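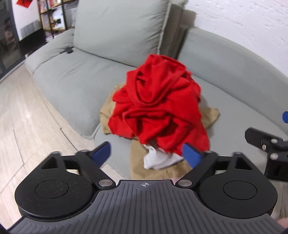 Zwischenbericht Projekt Clistholm, Arbeitspaket 2: Demonstrationsdaten Textilhandhabung

Stand: 12. Oktober 2021 (Dienstag)
Berichterstattung: Roxana Grajales
Datenerhebung: Elvira Paucar, Yupin Phetsri

2.1 Stand der Erhebung

Im Berichtszeitraum wurden 3.353 Demonstrationen mit handgeführten Greifern aufgezeichnet und in die Datenbank Agudelo übernommen. Die Aufnahmen entstanden in 7 Privatwohnungen. Schwerpunkt war das Aufnehmen einzelner Kleidungsstücke aus ungeordneten Haufen auf Polstermöbeln. Ausgangslage ist jeweils ein Haufen aus Teilen unterschiedlicher Farbe und Größe, etwa ein rotes Oberteil über beigefarbenem Stoff mit einem kleineren weißen Stück am vorderen Rand. Die Lage der Teile wird vor jeder Demonstration neu hergestellt, eine feste Reihenfolge beim Greifen ist nicht vorgegeben.

2.2 Qualitätssicherung

Lucero Quispe prüft je Wohnung eine Stichprobe von 100 Demonstrationen auf Vollständigkeit der Trajektorie, Zeitversatz zwischen linkem und rechtem Greifer und Sichtbarkeit der Fingerflächen. Fehlerhafte Sequenzen werden gesperrt, aber nicht gelöscht. Häufigste Sperrgründe:

Verlust der Lageschätzung bei schnellen Drehungen vor einfarbigen Wänden
Verdeckung beider Finger durch angehobenen Stoff
Abbruch vor dem Ablegen

Der erste Punkt betrifft vor allem helle, strukturarme Räume. Die Bedienanweisung wurde um eine maximale Drehgeschwindigkeit ergänzt. Eine Auswertung der Wirkung liegt noch nicht vor.

2.3 Training

Milagros Ccori hat mit dem bis Ende des Vormonats freigegebenen Bestand ein erstes Modell trainiert. Beim Greifen aus dem Haufen werden gelegentlich zwei Lagen Stoff gleichzeitig erfasst. Für diesen Fall fehlen Korrekturbeispiele, sie werden als eigene Aufgabenklasse nacherhoben.

2.4 Abweichungen und Ausblick

Die Lieferung der Ersatzfingerflächen durch Skukel verzögert sich um 5 Wochen. Der Zeitplan bleibt unverändert, die Aufgabe Falten wird nach hinten verschoben. Die Übergabe des bereinigten Datensatzes an Clandetti ist weiterhin für Dezember vorgesehen. Offen ist die Freigabe der Mittel für ein weiteres Greiferpaar, beantragt unter Position 2.4b.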